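Section 4 – Putting the Nirkley table together and getting it level
Read the whole section once before you start. Saves time.
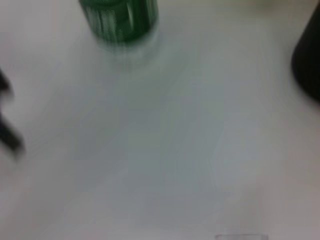
4.1 Before you open the boxes

Two boxes. Flat one is the top, long one is the frame and the crank. If you only got one box, stop, the other is on a different truck and usually turns up the next day. Don't start with half.

Pick the room first. The table goes through a normal door on its side with the legs off, but once the legs are on it's a fight. Build it where it's going to live.

You need:
Phillips screwdriver (medium)
Hex key – in the bag
Blanket or the flattened box to work on
Spirit level, any length
A second person for step 9

You don't need a power drill. Please don't use one on the top. The inserts strip.

CAUTION: The flat box is heavy at one end. The heavy end is marked with an arrow. Carry it with 2 people on stairs.

4.2 What's in the bags

Bag A – long screws, crossbar to legs
Bag B – short screws, 25 mm, frame to top
Bag C – feet, hex key, crank pin
Bag D – spare everything, keep it in a drawer

Bags A and B look the same from across the room. They are not. A long screw driven into the top will come out the other side and we can't fix that for you.

Note: Early boxes had the crank pin taped to the inside of the crank tube instead of in Bag C. If it's missing, look there first. Then look under the foam.

4.3 Frame

1. Lay the blanket down. Put the top on it face down, film still on.

2. Set the two leg columns next to it. Column with the gearbox goes on the side where you want the crank. Right is usual. Left works fine, just decide now.

3. Slide the crossbar onto both columns. It clicks a little. If it doesn't click you have it upside down – the slot faces the floor when the table is standing, so it faces the ceiling now.

4. Long screws (Bag A), finger tight only. All of them in before you tighten any.

5. Push the drive rod into the gearbox, then into the far column. The rod is six-sided. Turn it slightly until it drops in. Don't hammer.

6. Both columns must be all the way down before the rod goes in. If one is higher than the other by even a little, the table will stand crooked for good and you'll have to come back to this step. We get more calls on this than anything else.

7. Tighten the Bag A screws now. Firm, then a quarter turn.

CAUTION: Keep fingers out of the gap between the column and its sleeve whenever somebody has a hand on the rod.

4.4 Top onto frame

8. Lower the frame onto the back of the top. Holes line up one way round only. Short screws (Bag B) into every hole. Start at a corner, go to the oposite corner, then the rest.

Leave the center screws a touch loose for now. The Trolwood core moves a bit with the weather and the center holes are slotted for it. Snug, no more.

9. Turn it over. Second person here. Lift by the frame, not by the edge of the top, roll it onto its long side, then stand it up. Do not drag it on two legs. The feet aren't rated for that and your floor isn't either.

10. Screw the feet in from Bag C if you haven't already. Easier before step 9, but plenty of people forget, and it can be done standing with one end lifted onto a book or two.

11. Peel the film. Slow, from a corner, low angle. If it tears into strips warm it with your hand and try the next corner.

4.5 The crank

Crank is an Engström pattern, folds flat under the edge when you're done.

12. Push the crank onto the stub until the holes meet. Pin goes through from the front.

13. Fold out, turn clockwise for up. Try a few turns. Should feel even the whole way, slightly heavier going up.

14. Run it all the way up and all the way down once, with nothing on the table. This spreads the grease. The first trip is stiff and may squeak near the top. Normal.

Stop when it stops. There's no clutch. Forcing it past the end bends the rod, and a bent rod is not covered.

The gearbox is tested to over 1000 full trips so you won't wear it out raising it for lunch and lowering it after. Go ahead and use it.

Note: If the crank gets hard halfway and there's nothing in the way, go back down, check that the crossbar screws aren't overtight, loosen them a hair, try again.

4.6 Leveling

Do this with the table in its final spot. Carpet needs doing again after a week or so, it settles.

15. Level lengthwise first, along the back edge. Adjust the feet at the low end. Counterclockwise lengthens.

16. Then front to back, at each end.

17. Push down on each corner in turn. Any rock, it's the foot under the corner that moved. Half a turn usually does it.

18. Lock nuts up against the leg. Hold the foot still while you do it or you'll undo your own work.

Old floors – you may run out of foot. Wood shims under the foot are fine. Folded cardboard isn't, it squashes and you're back here in a month.

4.7 First day

Leave it empty for 2 hours after leveling, then check the level again. Adjust if needed. After that load it how you like, heavy things toward the columns.

Don't clamp anything to the front edge until you've done the Bag B screws one last time. Center ones still only snug.

4.8 Looking after the top

Damp cloth, drop of dish soap, dry cloth after. That's the whole routine.

For marks that don't come off that way use the Fumell cleaner in the small tub (sold seperately, not in the box). Pea-sized bit on a soft cloth, rub in circles, wipe off. Don't leave it sitting. Test it under the edge if you're nervous.

Do not use:
Scouring powder
Steel wool, or the green side of the sponge
Nail polish remover
Furniture polish with silicone – it makes the top slippery and you won't get it off again

Cold drinks leave rings if they sit overnight. Usually gone with soap. Hot pans need a trivet, every time. A scorch goes down into the surface and there's no cleaner for that.

Pen comes off with rubbing alcohol on a cotton ball. Permanent marker, same thing, more patience. Wipe with plain water right after.

Direct sun through a south window will change the color over a few summers. Move things around now and then so it fades the same all over.

4.9 Problems

Table wobbles side to side
Crossbar screws loose. Step 7 again.

Table wobbles front to back
Feet. Steps 16 to 18. If it only wobbles when fully up, lower it a few turns. Some sway at the very top is expected.

One end higher than the other and the feet are fine
Columns weren't both down when the rod went in. Take the rod out, lower both, rod back in. Have somebody hold the top while the rod is out.

Crank turns but nothing moves
Pin missing or snapped. Spare in Bag D.

Clicking when going up
Rod not fully seated at the far end. Push it in while turning slowly.

Screw spins and won't bite
Insert is stripped. Stop turning. Leave that one out, tighten the others, and send us a note with the number on the sticker under the frame. We mail repair inserts, no charge.

Grease on the floor
A little on the first day is extra from the factory. Wipe with a dry paper towel. If it keeps coming, write to us.

4.10 Taking it apart to move

Reverse order, mostly. Lower it fully first. Crank off, put the pin back through the stub so it stays put. Top and frame can stay together if your doors are wide, otherwise take out Bag B screws and put them in a labeled bag, taped to the underside with painter's tape. Not packing tape.

Mark which column was on which side. Pencil on the inside is fine.

When you put it back together start from step 3 and don't skip step 6.

Section 5 – Adding the drawer and the cable tray. Drawer fits left or right, tray goes at the back only. Have the drawer box open and the hex key from Bag C handy.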